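Coat exchange to open at Firinley hall before the winter

Wednesday, October 19, 2022
7 shares | 12 comments

The Firinley hall in Drimusine will have a coat exchange this winter. The opening is planned for the first days of December, and the preparations in the large ground floor room have already begun. Residents can bring a coat that they do not wear any more and leave with another one, or they can take a coat without bringing anything.

The exchange is organized by Umix, the neighborhood group which also runs the tool library in the same building. Last winter the group tried a smaller version in the corridor beside the tool library. It was open on three weekends only, and in that time 206 coats and jackets were handed in. Nearly all of them found a new owner before spring. The corridor was too narrow for so much clothing, and people with strollers had difficulty passing. Coats were laid over chairs and on the stairs, and it was often necessary to lift five of them to look at the sixth.

For this reason the group asked for the large room, and the hall agreed in September. The agreement is for the winter months and ends when the spring courses start. No rent is charged, but Umix pays a share of the heating. The group has calculated this cost carefully and says that it can be covered from the membership fees of the tool library.

The room is going to be arranged in two parts. In the first part, people will hand in what they have brought. The coat is looked over, the pockets are checked, and a paper label with the size is pinned to the collar. In the second part the coats will hang by size, with the children's sizes nearest to the window. Scarves, hats and cloth bags will not hang with the coats. They belong on the shelves, where they are easier to find and where they do not slip down to the floor.

Most of the furniture is second-hand. Coat racks of wood were preferred to the metal clothing rails that were used last year, as the rails had wheels and moved away each time somebody pulled on a sleeve. There is an orange-red rack of wood with short pegs, and also a low bench with brown slats, so that people can sit down when they try on boots or help a child with a zipper. The shelving unit is of white metal. More racks are still wanted. Anyone who has one in the basement or in the attic is kindly asked to bring it to the hall, also if the color is unusual.

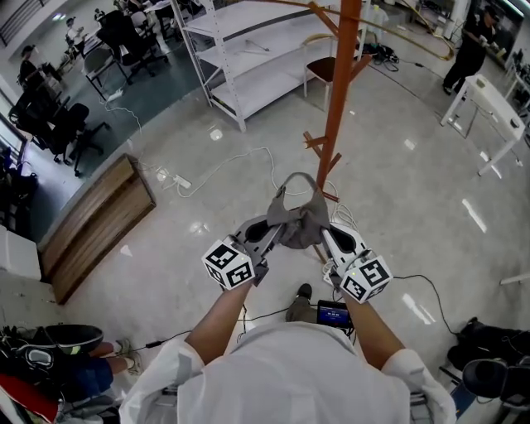 What kind of clothing can be brought to the exchange?

Winter coats, rain jackets, snow pants, scarves, hats and gloves are accepted in all sizes, provided that they are clean and that the zipper or the buttons work. Shoes are taken only if they are boots for cold or wet weather. Underwear, summer clothing and blankets cannot be accepted, because there is not enough space to store them. Fur coats should be announced by telephone first.

A small hole or a missing button is not a problem if the owner mentions it. The sewing workshop Petrenko, which has its rooms two streets away, has offered to repair 12 pieces each week without payment. The workshop will also put a stronger loop inside the collar of heavy coats. According to the experience of last winter, the loop is the part that breaks first, and a coat without a loop spends much of its time on the floor. The repaired pieces will come back to the exchange every Monday.

Those who would like to do small repairs themselves will find a box with needles, thread and assorted buttons in the tool library. The box may be used at the table there but should not be taken home.

Bags are a new item this year. Many people arrived last winter with their coat in a plastic bag and then had nothing suitable to carry the new one. Umix is therefore collecting cloth bags with a handle, in any color. They will hang on the lower pegs of the racks, and everyone can take one. It is not required to return the bag, although this would be appreciated.

The rules of the exchange are short. Each person may take one coat at a visit, and families may take one for every member. No name is written down and no proof of income is asked for. Coats which stay longer than seven weeks will be given to the clothing store at the bus station, which sells them at a low price. Valuable objects found in a pocket are kept at the front desk of the hall until the end of the season. Last year these were mainly gloves and keys, and also one pair of reading glasses which has still not been collected.

It was discussed whether the coats should be washed before they are hung up. The hall has one washing machine in the basement, but it is used by the kitchen for towels and aprons, and a down jacket needs a long time to dry. The group decided that clothing must be washed at home. Pieces that arrive dirty or damp will be given back politely. A notice about this is going to be placed at the entrance, in large letters.

The opening hours are not final. The present plan is Tuesday and Thursday in the late afternoon, and Saturday in the morning. On market days the exchange may stay open one hour longer. The large room can be reached from the courtyard without steps, and the door there is wide enough for a wheelchair. Visitors who come by car are asked not to park in the courtyard, since the delivery van of the kitchen needs the space. There is a place for bicycles along the wall.

Coats can already be handed in from next week at the front desk of the hall, during the usual hours. They should be folded and put in a bag, with the size written on a piece of paper. It is especially men's coats in the large sizes and children's snow pants that are needed, as both were gone very quickly last winter. Of the ladies' coats in medium sizes there were more than enough, and the group asks that people who wish to give several of these wait until the exchange is open.

The other users of the Firinley hall will be affected a little. The dance course for seniors moves to the upper room until spring and starts 15 minutes later, so that the participants have time for the elevator. The chess evening stays where it is. The tool library keeps its normal hours, but its entrance from the corridor will be closed on Saturday mornings. Members should then use the door in the courtyard and return borrowed tools there as well.

When the season is over, the racks and the bench will remain in the building. The hall has had too few places for coats at concerts for many years, and the furniture will be set up in the entrance for this purpose. Pieces that do not fit there will be offered to the residents of Drimusine in the spring.

Related items

Tool library at Firinley hall extends loan period for ladders
Petrenko workshop begins evening course in mending
Bus station clothing store looks for shoe boxes
Drimusine market moves indoors for the cold months
Umix publishes winter calendar

This site uses cookies to remember your settings. By continuing to read, you agree to our cookie policy. Accept | Settings

Receive the Drimusine local news by email every Friday. Subscribe to the newsletter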